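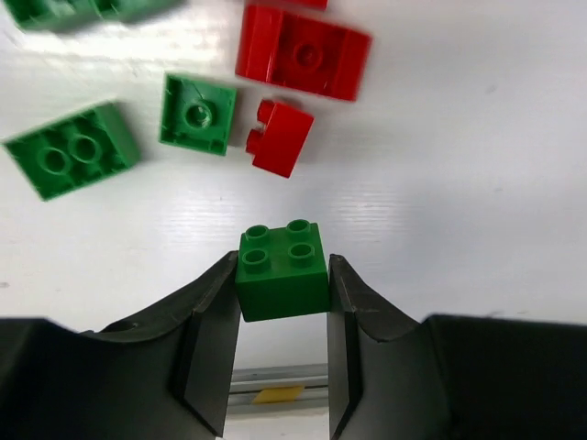
Call for participants: building brick sorters and testers

Nimau is looking for people to sort, check and build with used plastic building bricks for eight weeks, starting in January. The sessions take place at our workroom on the second floor of the Hondberg building. You do not need to be a fan of bricks. We would slightly prefer it if you weren't.

Why we are asking

There is a lot of confident advice out there about how to store bricks. Sort by color, sort by shape, sort by size, buy the expensive drawers. We have read plenty of it and believe very little. Most of it comes from people who already own the drawers. We want to watch ordinary people look for a green 2x2 in a mixed pile and in a sorted one, and write down how long it takes.

It may be that sorting is a waste of an afternoon. If so, our report will say that.

What you would do

Empty a tub onto a white tabletop and sort it by the method on your card. Some cards say color, some say shape, and one says to leave the pile alone.

Build a small model from a parts list of 383 pieces. Missing parts get written down. Please don't swap in something close.

Pull out bricks with cracks, tooth marks or studs that no longer grip. Expect to disagree with the next person about what counts as a crack - we do.

Fill in a two-page form at the end of each session. It is dull, and we need all of it.

Who can apply

Adults who can sit at a table for 2 hours with a short break, and who can tell dark green from black under indoor light. Bring reading glasses if you use them. People who sell storage products, or have a friend who does, should sit this one out.

What you get

A payment of 500 euros after the last session, plus coffee. There is no bonus for speed. We will not tell you that the work is relaxing or good for the mind, as we have no evidence of either. You do not keep the bricks. They go back to Cultolport, who lent them to us.

How to apply

Write to Mieke Vanhove at the Nimau front desk, or leave a note in the box by the Van Damme entrance. Tell us which evenings you are free and how you store small things at home, even if the answer is a shoebox. Applications without the evenings filled in will be set aside.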